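From the Workshop: Gunhild's Kitchen Arm

Those of you who drop in at Lasimcombe of an evening will know that Gunhild Hviid has been teaching a robot arm to tidy a kitchen, and that she's building the whole kitchen in simulation first (very wise, given what a real gripper can do to a real cup!). The November build has a dark marble counter, orange tile, two cups up on the shelf, and a drawer standing open with a wooden spoon in it. She'd love the arm to lift that spoon out and lay it in the little gray tray, and she has set aside 700 practice runs for it.

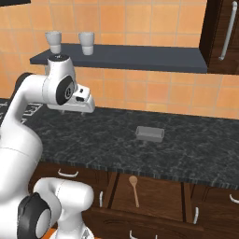

The View from the Wrist

Gunhild has also given the arm a second viewpoint, down by the gripper, and I could have sat and watched it all night. You get the two fingers wide open, with the veined stone stretching away past them, and it makes you realize how little the arm has to go on when it's working up close. She is still fussing over the marble pattern, which she thinks may be too busy, and would be glad of advice from anyone who has done this before. Come by after 6 and bring a chair!

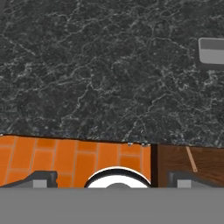 Fingers open, looking toward the counter in Gunhild's simulated kitchen.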